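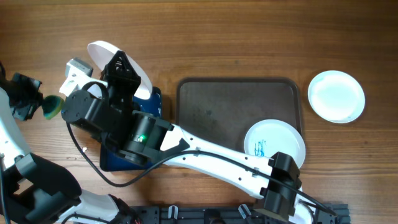
Notizen Vortrag Windell, Block 2

Einstieg ohne Begrüßungsfolie. Gleich fragen: Wer im Saal hat das Angebot von Durán gelesen? Und wer das Kleingedruckte?

Versprochen wird ein zweiarmiger Spülplatz für kleine Küchen. Ein Arm hält den Teller, der andere führt den Schwamm. Klingt vernünftig. Meine Frage an den Vertrieb war: Was ist mit Töpfen, Gläsern, Besteck? Antwort: »in Vorbereitung«. Seit Oktober.

(Pause, trinken)

Zahlen langsam vorlesen. 201 Euro Miete im Monat, 15 Monate Mindestlaufzeit, Wartung extra. Reaktionszeit bei Störung: 4 Werktage. Wer spült so lange?

Mingxuan Duan aus Skamatville widerspricht mir hier gern, er hält den Preis für fair. Kurz zu Wort kommen lassen, maximal zwei Minuten.

Dann Stullirport: Testküche ja, Vertrag vorerst nein. Erst will ich Messwerte zur Sauberkeit sehen, die nicht vom Anbieter stammen.

Überleitung an Zixuan Dong, Thema Greifer. Mikro weitergeben.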